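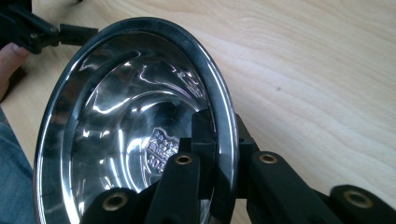

Large stainless steel bowl, kitchen equipment line. The grade mark 304 is stamped inside.

Taven Community Kitchen - progress report to Trileo
Period: second quarter of the grant, to the end of July
Prepared by: Diệp Võ, kitchen coordinator

1. Equipment

The bowls, trays and storage tubs approved in the revised budget have been delivered. We ordered 12 large stainless bowls from Eteck in place of the plastic ones listed in the original application. The plastic bowls had scratched badly and four had split at the rim. Grade 304 was written into the purchase order, and Đức Trình checked each bowl for the stamp before the invoice was approved.

Two bowls came with dents in the base and were exchanged at no charge. The replacements took three weeks, so the Lý Room sessions ran short for part of June and borrowed from the main kitchen.

The second set of bench scales is still on back order. Eteck has offered a different model at the same price. We would like your approval before we accept, as the model number is named in Schedule B.

2. Sessions

We held 21 cooking sessions in the period against a target of 20. Places are capped at eight per session so that everyone has bench space. Most sessions filled. The two that didn't were both in the first week of the school holidays, and we will leave that week out of next year's calendar.

The menu has stayed simple: soups, flatbread, rice dishes, a slaw or salad, and one baked item when the oven is free. Dough sessions were the most requested. They are also the slowest to clean up after, and we have moved them to the 10 am start so there is time to wash and dry everything before the lunch group arrives.

3. Storage and cleaning

The old shelving under the window has been taken out and replaced with open racks. Bowls now nest by size on the lower rack, trays stand on edge above, and lids have their own tub. Labels are in English and Vietnamese.

Dishwashing is still the weak point. The large bowls do not fit in the dishwasher and have to be done by hand in the deep sink. We have changed from scouring pads to soft cloths, as the pads were leaving marks on the steel. Bowls are dried straight away and stacked only when fully dry.

The plumber's quote for a second deep sink came in higher than we allowed for. We are getting another.

4. Budget

Spending on equipment is on track. The steel bowls cost more than the plastic, and the difference was covered by the unspent line for aprons, which were donated. Food costs are over by 8 per cent, mostly cooking oil and eggs. We expect to bring this back by ordering dry goods in bulk with the Lý Street pantry.

5. Next period

- Settle the scales order once we hear from you
- Second plumbing quote
- Knife safety session for new helpers, with Đức Trình
- Print the recipe booklet, 30 copies to start - the text is finished but two recipes need their quantities checked

Receipts and attendance sheets are attached separately. Questions about the equipment order can go to Đức, and anything else to me.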